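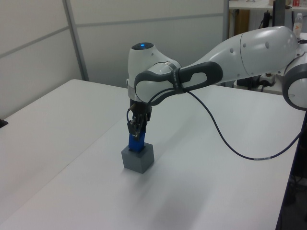 How to Stack Small Blocks So They Stay Stacked

Most advice on stacking blocks comes from people selling blocks. You get told to buy the weighted set, the set with the textured faces, the set that comes in a tin. I have tried a fair number of them and I don't believe much of what is printed on the packaging. What matters is the bottom piece, the table, and how you let go.

The case I care about here is the awkward one, a narrow upright piece going on top of a plain cube. A blue piece on a gray cube, say. Wide on narrow is a party trick and wide on wide is too easy to need a page.

What you need

A cube with flat faces
A narrow rectangular piece, in a color that stands out from the cube
A plain, smooth table
A sheet of paper
A lamp you can move, if the room is dim

You don't need a mat. Every foam mat I have put under a stack has made it worse, and the softer the mat the worse it got. The Kenar mat I was given as a present now lives under a plant pot.

Step 1. Check the table

Put the cube down and press on each top corner in turn with one finger. If it rocks, either the table or the cube is at fault. Turn the cube onto another face and try again. If it still rocks in the same direction, blame the table and move along a bit.

Watch for seams. If you've pushed two tables together to get more room, stay well away from the line where they meet. They are never quite the same height, whatever the leg adjusters claim, and a cube that straddles the join is leaning before you start. I keep at least 8 inches clear of it. That may be more than necessary, but it costs me nothing.

Wipe the surface with a dry cloth. A single crumb under one edge is enough to ruin a tall stack. I've seen people recommend polish for this. Don't.

Step 2. Choose the right face

Cubes are sold as if all their faces were the same. On cheap sets they aren't. Slide each face across the sheet of paper. A good face glides evenly and a bad one catches on a corner or drags to one side. Pick the best one for the top and the second best for the bottom, and put a small pencil mark somewhere out of sight so you don't have to do it all over again.

Matte cubes are easier to work with than shiny ones. I used to put this down to grip, but I now think it's mostly glare. You can see the top edge of a matte gray cube from nearly any angle, and on a glossy one you're guessing.

Do the same with the narrow piece. Stand it on each end, on the bare table, and see which end it prefers. If it won't stand alone on a flat table, it has no business on top of a cube, and no technique will rescue it.

Step 3. Square the cube to yourself

Turn the cube so that one face looks straight at you. People skip this because it looks fussy. Try placing a narrow piece on a cube that's turned a few degrees and you will line the piece up with the cube's edge, or with the table's edge, or with neither, and you won't know which until you stand up.

Step 4. Hold the narrow piece

Hold it by two opposite sides, with your fingers pointing straight down. Coming in at a slant means the piece lands on one edge and has to tip onto its base, which is where most drops happen.

How high up to hold it is a matter of argument. The leaflet in the Jokska set says to pinch the very top. I've tried it, and the bottom end swings about like a bell. Somewhere above the middle suits me better. Use less pressure than feels natural, too. A hard squeeze stores up a little jump that comes out when you open your fingers.

Step 5. Lower it and use the shadow

Bring the piece down slowly over the center of the cube. With the light off to one side you'll see the shadow of the piece on the top face, moving in to meet the bottom end. When the two touch, you're down. If the overhead light is too soft to give you a clear shadow, bring the lamp in low.

Rest your elbow on the table if you like. Purists object. I have no idea why.

Step 6. Let go

Once it's seated, wait. Count to two. Then open both fingers by the same amount, just enough to clear the sides, and lift straight up. Don't pull away sideways. If the piece moves with one finger as you open, close up again and reset it. A piece that's leaning a little at this stage won't settle by itself, in spite of what the videos tell you.

Also clear the table of anything trailing across it before you start. Cords and sleeves knock over more stacks than bad placement does.

How much practice?

The Rendotow booklet promises "mastery" after 300 placements. I doubt anyone checked. I kept a tally in January and stopped at 172, by which time I had been bored for quite a while and hadn't improved since around 25. Do a short session, quit when you start rushing, and come back to it another day.

If it keeps falling

Falls toward you: you're letting go with the far finger first.

Falls to the same side each time: go back to the corner test in step 1.

Slides without tipping: dust, or a rounded bottom edge. Try the other end.

Falls after you've walked away: check the floor. Bouncy boards will do it.

If none of that helps, swap the cube for another one before you spend money on a set.

Oratile Adams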